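Mantel resinado Flullska, color malva ceniza

Inicio / Mesa / Manteles / Flullska

Llevo años vendiendo manteles y os confieso que durante mucho tiempo los resinados me daban un poco de pereza. Los asociaba con aquel hule pegajoso de la casa de mi abuela, el de las cerezas, que en agosto se te quedaba pegado a los antebrazos y sonaba como una tirita al despegarte. Así que cuando Brenda Birkett, que lleva los tejidos en Catterall, me mandó la primera muestra del Flullska, la dejé en un cajón casi un mes. Luego se me cayó medio café encima de la mesa de la oficina, agarré lo primero que tenía a mano para taparlo… y aquí estamos, con una página entera dedicada a un mantel.

El Flullska es algodón con una capa de resina mate por la cara de arriba. Por debajo sigue siendo tela, con su tacto de tela, y por eso cae bien en las esquinas (los rígidos hacen un pico feísimo que acaba siempre enganchado en el respaldo de una silla). Lo vendemos por metros, en ancho único de 140 cm, y lo cortamos nosotros en la tienda con el largo que nos pidáis.

Del color os tengo que hablar un rato, porque es lo que más me preguntáis por correo. Malva ceniza no es rosa, ni gris, ni lila, y según la bombilla que tengáis en el comedor os va a tirar más hacia un lado o hacia otro. Con luz cálida se vuelve tostado; con luz de mañana, casi gris piedra. A mí me gusta con vajilla de color liso, sobre todo azules y verdes claritos. Con vajilla blanca queda muy elegante también, pero eso ya lo sabéis. 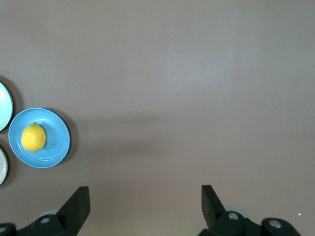
Plato llano azul cielo sobre fondo malva grisáceo.

Vamos con lo práctico, que para eso habéis venido.

Composición: algodón con acabado de resina acrílica mate
Ancho: 140 cm
Largo: a medida, desde un metro
Colores: malva ceniza, arena, verde oliva, tinta
Limpieza: bayeta húmeda y jabón neutro
Lavadora: a 30 grados, sin centrifugar y sin suavizante
Secadora: no
Plancha: solo por el revés, templada
Precio: 33 euros el metro

Lo de la plancha va en serio. La temperatura baja y por el revés, con un paño fino en medio si sois de los que se distraen. Yo he arruinado un retal de muestra por contestar al teléfono con la plancha apoyada, y la resina no perdona: se queda una huella brillante que ya no sale. Las cazuelas recién sacadas del fuego, siempre con salvamanteles.

¿Y las manchas? El vino, el aceite y el tomate salen bien si pasáis la bayeta pronto. La cúrcuma es otra historia, hay que ir a por ella enseguida o se queda un cerco amarillo. El rotulador permanente no lo quita nada de lo que hemos probado (y hemos probado bastantes cosas, algunas poco recomendables). Nada de lejía ni estropajo verde, por favor.

En el laboratorio de Catterall someten la tela a 3.000 ciclos de frotado antes de dar por buena una partida. A mí la cifra me decía poca cosa, la verdad, hasta que Brenda me enseñó una pieza pasada por la máquina al lado de otra nueva y tuve que darles la vuelta para leer la etiqueta. Mi mantel de casa lleva puesto desde noviembre y lo único que le noto es la marca del doblez central, que se fue suavizando pero ahí sigue. Si os molestan los dobleces, pedidlo enrollado en tubo – cuesta 5 euros más en el envío y merece la pena.
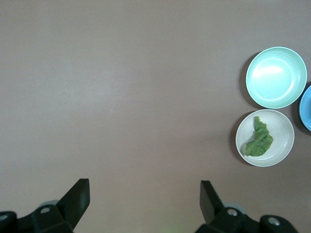

Para calcular el largo, medid la mesa y sumad la caída por los dos lados. Con 25 cm de caída por cada extremo queda una medida cómoda para diario, así que en total son 50 cm más que el tablero. Si tenéis niños pequeños, yo bajaría un poco, que los manteles largos a la altura de una manita son una tentación tremenda. El borde lo servimos cortado limpio y no se deshilacha, pero si preferís un remate, Marjorie Whiteley nos cose un bies al tono en su taller. Tarda una semana larga y los hace preciosos.

Me preguntáis mucho por la diferencia con el Zustetti, que también tenemos en la web. El Zustetti es más fino, más barato y tiene brillo; va muy bien para terraza o para un cumpleaños. El Flullska pesa más, es mate y se nota bastante menos que es resinado. Y si lo que buscáis es lino sin tratar, mirad el Candari, pero luego no me escribáis por las manchas de café, ¡que os conozco!

Los cortes a medida no admiten cambio, salvo que venga con defecto. Por eso mandamos muestra gratis de cualquiera de los colores: dejadla un par de días sobre la mesa, miradla de noche con la lámpara encendida y después decidís.

Disponibilidad: malva ceniza, arena y tinta en stock. Verde oliva, bajo pedido.
Página actualizada el 14 sep 2018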